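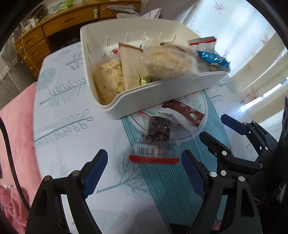 By Yaneth Apaza
Updated November 2021 | Bulavix User Guide | Section 5: Following a bill in two jurisdictions

If you've made it through Section 4, you have an account and you can look up a bill by number. Good! Now comes the part I get the most mail about, which is following one bill when it applies differently on the two sides of the Mellumier line. I cover the assembly for a living and I still set this up wrong the first couple of times, so go slowly.

A quick refresher for anyone outside the region. Windgate proper is governed by the laws its assembly passes. The Mellumier district is administered by Windgate but was never formally joined to it, so a law passed in the assembly doesn't reach Mellumier until the district administrator signs an order adopting it. Sometimes the order copies the law word for word. Sometimes it leaves out whole clauses, and those are the ones people fight over. Bulavix keeps the bill and the order as separate records, and you have to tie them together yourself.

I'll use the Mocanu bill all the way through (the one on workplace leave), mostly because I have it open on my other screen.

Linking a bill to its district order

1. Sign in and open the Bills tab. Type the short title, Mocanu, in the search box and press Enter.

2. Pick the record marked "Assembly text." You may see an older one marked "Withdrawn" with the same title. Leave that one alone.

3. Click Follow. The little flag next to the title turns solid.

4. Scroll down to Related Instruments and click Add. A second search box opens.

5. Change the drop-down from Assembly to District Administration. It goes back to Assembly every time you open it, so check it even if you did this five minutes ago.

6. Search for the order. If one has been issued, select it and click Link. If the list is empty, click Watch for Order and Bulavix will hold the spot open.

7. Click Save at the top of the page. The Save button at the bottom only saves your notes. I've complained about this.

Note: Draft orders don't have titles. They're filed by subject, so try "employment" or "leave" if the bill's name gets you nowhere.

Caution: Don't link a bill to an order from an earlier session just because the wording looks close. Bulavix will happily compare the two and send you a list of differences that mean nothing. A colleague of mine nearly filed a story off one of those in February.

Setting up your alerts

1. Open Settings, then Alerts.

2. Turn on Committee Changes, Floor Votes and Administrator Signature. I keep Sponsor Changes on too, but it's noisy, and on a popular bill you'll be hearing from it all day long.

3. Under Timing, choose Immediate or Daily. Daily alerts go out at 9 in the morning, which suits me fine unless there's a late sitting.

4. Set the jurisdiction to Both. If you leave it on Windgate Only, you won't hear a thing when the administrator signs, and that's usually the day you care about.

5. Send yourself a test alert. Give it up to 15 minutes before you go poking at anything.

Note: A free account can hold 500 alerts in its history. After that the oldest ones drop off, so export anything you want to keep.

Reading the comparison page

Once both records are linked, a Compare button shows up on the bill page. The assembly text is on the left and the order is on the right. Clauses that match are in gray, clauses that were changed are underlined, and anything missing from the order has a blank space next to it.

Take your time with the blank spaces -- they can mean two very different things. Either the clause was left out, or it was already covered by an older order that's still in force. Click the blank space and look for "See prior order." If that line is there, follow it and read what's at the other end before you tell anybody that a protection has been dropped. Both camps in the Mocanu debate have gotten this wrong in public, and I've had to run a correction myself.

Caution: The comparison is a reading aid. It isn't a legal text, and you can't cite it at a hearing. Print the signed order from the District Administration record and bring that.

If the Compare button doesn't show up

1. Check that you used the top Save button.

2. Check that both records are from the same session.

3. Sign out, sign back in, and open the bill from the Bills tab instead of a bookmark.

4. Still nothing? Write to Eliécer Inga on the help desk with the bill number and the order number in the subject line. He answers faster when both are there.

Section 6 covers hearing calendars and how to request a transcript.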